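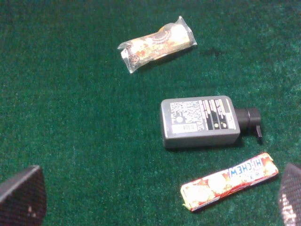 Item 4, floor: wrapped snack and gray pump bottle on the green carpet.

Pelledwood House, shared lounge
Walk-round checklist with comments
November 20, 2018
Checked by: Kacper Krajewska
Copy to: Man-lok Shek

Hi Man-lok, same list as last time, and I've typed my comments under each line so you don't have to read my handwriting again (sorry about January!).

1. Doors and way out
OK. Both doors open all the way and close by themselves. The one on the Hurkach side still squeaks like mad, but a squeak isn't a fail.

2. Lights
OK, mostly. The lamp by the bookcase flickers when you first switch it on and then settles down. New bulb, please, and if it still does it I'd like the lamp gone.

3. Outlets and cords
NEEDS WORK. Someone has plugged the heater into a power strip again. I unplugged it and put it straight into the wall. Could we get a sign up? A big one?

4. Floor clear of things to step on
NEEDS WORK. I love the green carpet, I really do, but stuff left on it is stuff somebody is going to put a foot on. There was a snack in clear plastic, the kind with the ends twisted up, and a pump bottle lying on its side not far from it. Shiny wrapper under a sock is a skid waiting to happen, and a bottle that shape will turn your ankle. Snack goes in the kitchen tin, bottle goes up on the shelf.

5. Bottles and cleaning stuff
NEEDS WORK, same bottle as above. I don't care if it's soap or lotion or what, anything with a pump lives upright and off the floor. They leak when they're left lying down, and I have scrubbed enough carpet for one lifetime. Please read the label before you decide which shelf it goes on. Anything with a warning on it goes in the locked cupboard.

6. Food
See 4. Crumbs bring ants, and we had plenty of those by the back window this summer. Eating in the lounge is fine with me, just take the leftovers with you.

7. Carpet edges
OK. I walked the whole edge with my shoes off (best way to find a loose bit) and it's flat everywhere, even by the radiator where it used to curl.

8. Shelves and heavy furniture
OK. Bookcase is still fixed to the wall. I gave it a good shove.

9. Smoke alarm
OK. Pressed the button, nearly went deaf.

10. First aid box
Short on small bandages. I'll order the 200 pack from Peslow unless you've already got some in the office.

To do before I come round again: heater sign, bulb, bandages, floor. Text me when the floor's done and I'll pop in and sign off items 4 and 5 together.

Kacper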